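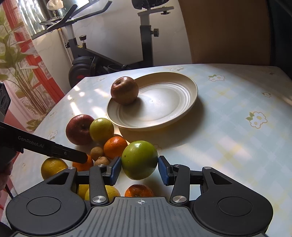 The large green one, between the blue pads.

The open day at Keltdale ran from ten until four. Ignacio Ortuño had been assigned the fruit table because he had written the procedure for it. The procedure had 23 steps. Visitors were to be told about the first 9 and allowed to attempt the rest.

"Squeeze the handle until the pads meet the skin," he said. "Then stop."

The woman holding the gripper did not squeeze. She had come with the party from Bielecka, who bought sorting equipment and had asked short questions all morning.

"How do I know when to stop?"

"You feel resistance at the handle."

"And the machine? What does it feel?"

"It gets a position for the fingers and a picture. It learns from those."

She considered the green fruit. Sunlight lay across the checked cloth, and the shadows of the fruit had moved since the previous group. Ortuño had noted this on the sheet under Lighting.

"So it doesn't feel anything," she said.

"No."

She closed the pads, lifted the fruit a hand's width, carried it over the plate and opened them. The fruit dropped the last inch, rolled against the apple on the rim and stayed. Ortuño wrote down the time and, after it, the word "placed." The form offered "placed" and "failed."

"I let go too early," she said.

"It is on the plate."

"Will it learn to let go early?"

"From one attempt, no. From more than 35, possibly."

She took the fruit off the plate by hand and put it back where it had been, turned slightly, so that the mottled side faced the window. It was step 5, and he had not read it to her.

"Again," she said.

He started a new line on the sheet. The man from Ultico, next in the queue, looked at his watch and sat down on the brown chair to wait.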